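Paws & Pages: the Nusdale Shelter Reading Club Newsletter
April 14, 2020

The leash book is nearly printed

Long-time readers will remember that in January we decided to make a picture book about walking a dog who does not want to be walked. We had no printer, no budget and one finished page, on which the dog was sitting down. He sits down on most of the other pages too.

The fundraiser has now reached $1,483 of the $2,233 we need. The quote comes from Lappalainen, the print shop on Mill Street, and covers 400 copies with a cover that can be wiped clean. Anyone who has handed a book to a six-year-old and a beagle at the same time will see why we paid extra for the cover.

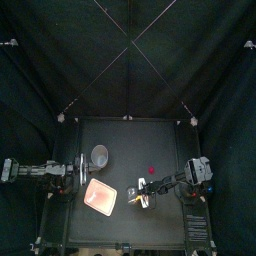 A clear plastic cup and a pink tray on the tabletop, with a robot arm reaching in from each side.

Copies go first to the shelter here in Nusdale and then to the one in Drindano, which has asked for a box and also asked whether the dog could be a cat. We have said we will think about it. The text has been read aloud to the residents of kennel row, who offered no notes, although one of them ate the draft of chapter two. It was the weakest chapter.

If you can chip in, the donation page is open through the end of the month. Five dollars gets your name in the back of the book. Twenty-five gets your dog's name in the back of the book, in larger type. Please check the spelling before you hit send. Last year's calendar thanked a terrier named Buiscut, and we are still hearing from his family.

The story hour is on hold for now, so Feltirora, our foster network, is collecting recordings of children reading to their own pets at home. Keep them under three minutes. Barking is fine.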